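Thursday, October 31, 2024
Produce shelf, sorting task. 119 demos recorded, 13 trial runs. I'm not convinced.
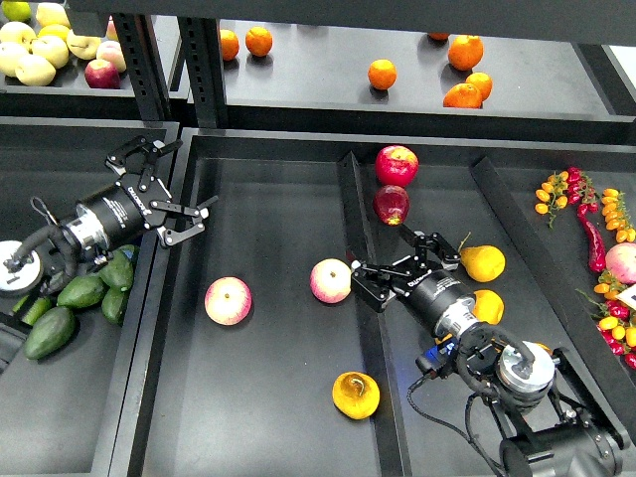

Fallirby Student Robotics Club – Bench Notes
Everyone likes the new policy. I'd like it more if it coped with a fruit we'd moved over a bin.
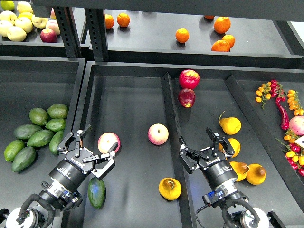
Apples are still the weak spot, and the Hokero write-up skips them. Colour alone won't fix it.
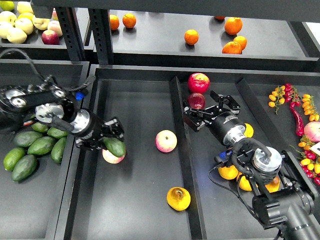

Do we need more demos before the February meet?
Probably, but varied ones. Another 700 of the same layout proves nothing. 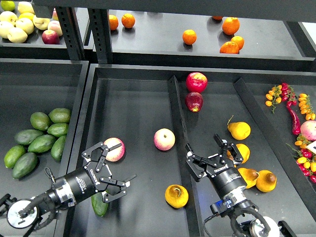 Left gripper at the pinkish apple, avocado underneath.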